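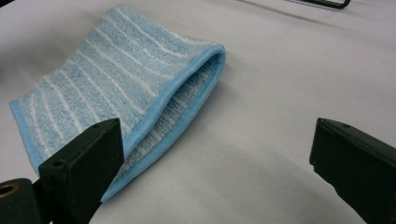
I bought the Skirnum heated airer in June, after a winter of draping wet jumpers over every door in the house, and I've put off writing this until I'd had a full cold season with it. So, seven loads a week, two football-mad children, one bathroom with no window. Towels were always the worst of it. The striped terry ones, light blue with thin white stripes and a brighter blue binding down the edge, have that thick loopy pile that soaks up half the bath, and in January they used to take two days to dry and smell like a pond by the end. If an airer can cope with those it can cope with anything I own, so that's what I've judged it on.

It comes flat in a long box and there's nothing to build, hurrah. You pull the legs apart, fold the wings up and click two plastic catches. The catches are stiff. My neighbour Benvinda Lobo has the older model and warned me about them, and I still broke a nail the first morning. They have loosened a bit with use, though I wouldn't call them easy even now.

Heat first. The bars get warm, like a mug of tea you've forgotten for ten minutes, and they stay that way. If you're expecting radiator hot you'll be let down. Shirts and school trousers hung in the evening are ready by breakfast, and pillowcases take an afternoon. Towels need turning once, and I do mean turning, because only the part touching the bar gets the benefit. Hang them in a single layer too! I folded one over double for the first month and couldn't work out why the middle was still clammy. Throw a cotton sheet over the whole lot and it speeds up no end. Skirnum sell a zip-up cover for this at 40 pounds and I can't say I'm tempted.

The timer is my main grumble. It goes up in steps, the button is tiny and grey on grey, and it beeps every single time you press it. Setting it at eleven at night with a child asleep next door is a nerve-racking business. I ended up using a plug-in timer from the hardware shop in Skencombe and leaving the built-in one alone.

It's also wide. With both wings out I have to go sideways to reach the back door, so measure your room before you order. Folded, it slides down the side of the fridge with space to spare, and it's light enough that I carry it upstairs one-handed.

I did look at the Rikik, which is cheaper and has fewer bars, and my friend Agata swears by hers, but she lives alone and does one wash on a Sunday. For a family I'd want the bigger one.

Four stars. I'd have given it five with a quieter button and kinder catches. The feet leave marks on lino, by the way, so put a bit of felt under them.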